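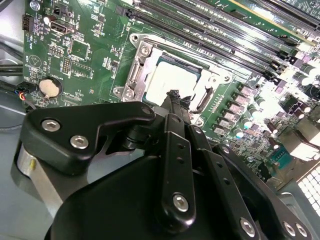
Torben Fuchs wanted to know first of all what force the gripper was set to, and I had to admit I'd never written it down, so I'll start again and put everything in one place.

I've got an arm on the bench in our shared workshop in Liltutcombe and I'm teaching it to strip old office PCs. Memory sticks are fine. The processor is where I'm stuck. Out of 124 tries at lifting the chip from the socket, 71 came off cleanly. The rest of the time the fingertips slide up the edge of the metal lid and close on nothing, or they grab it skewed and I hit the stop button in a panic. I've got rubber tips on, and the wrist camera finds the socket every time, so I don't think it's the vision. Is it the grip, the angle or me?

Mimoza Babić

Torben Fuchs

Thanks, that's much clearer. I'd bet on the angle. If you come in tilted, one finger touches the lid before the other and pushes the chip sideways in the socket, and you really don't want that with pins about. Bring the wrist square to the board, stop just above the lid, close slowly and only then go straight up. No twisting on the way!

Also check that your script opens the lever AND swings the bracket right back before it goes in. Mine used to skip the bracket when the lever was stiff, and then it would happily tug at a chip that was still clamped down. I added a second look with the camera after the lever step and most of my failures went away. And do write the force down. Start low and go up a notch at a time.

Farhad Jalali

get a suction cup. 3 quid, done

Teófilo Bedoya

Farhad's not wrong, but a cup won't hold on a lid that's still got old paste on it, so you'd have to wipe each one first (I did this for a whole winter, it's dull). If you stay with fingers, have a look at the rubber. Once it goes ragged the tips don't meet the edge evenly any more. I swap mine when the misses start creeping up. Keep a scrap board for practice too, one you don't mind ruining, and run it on that until Wednesday or whenever you get bored.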